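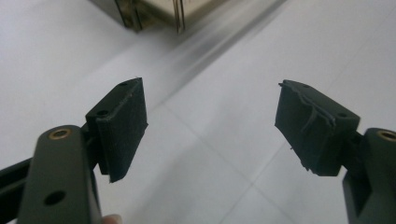

1/ Falbridge robotics club, build night, July edition

Okay so a few of you asked what we've been doing all summer and the answer is foam. We've been doing foam. The hand-held gripper is the thing we use to practice grabs before anybody is allowed near the real arm, and the pad on the right has started peeling pretty badly. Ragged flaps along the top, little threads hanging off it, the works. The left one is hanging in there, though I don't love how the covering looks along its top edge.

2/ Cherry Mae Dumlao (our build lead, going into junior year, scarily organized) wants to strip both pads and redo them together so they match. I wanted to just glue the flap down and keep going. We argued for most of a pizza. She won – she has the logbook, and the logbook says we're at 2066 practice grabs on this set. I would have guessed 800, tops!

3/ For anyone new: the Belmonte meet has a pick-and-place round where you get boxes, cans and one squishy thing they won't tell you about ahead of time. Last year our squishy thing was a bag of rice and we dropped it twice. So yes, we care a lot about grip this year.

4/ Stuff we're trying for the new pads:
thin craft foam, two layers
the rubbery shelf liner from my mom's kitchen (she knows, she's fine with it)
the same covering as before but with the edges wrapped around and glued on the back

My money is on the shelf liner. Cherry Mae says it'll get slick once it picks up dust from the floor, and we do practice on the floor a LOT.

5/ Side note, if you're building your own fingers, please use threaded inserts. See the brass ring near the top of the left finger? Our first version had screws going straight into the plastic and we chewed those holes up in about a week. A soldering iron and some patience and you're good. Go slow or they sink in crooked, ask me how I know.

6/ Scores so far: we placed 921 points in the spring scrimmage, and the Condel team was way out ahead of us. They're really nice about it too, which makes it worse lol. The goal for Belmonte is to get through the whole box section with no drops and then see what happens with the mystery item.

7/ Next build night we start at 6 pm, same room. Bring scissors that can cut foam (not the purple ones, they're done) and closed-toe shoes. If you have leftover shelf liner at home, any color, bring that too. I'll post the pad test numbers once Cherry Mae lets me see the logbook again.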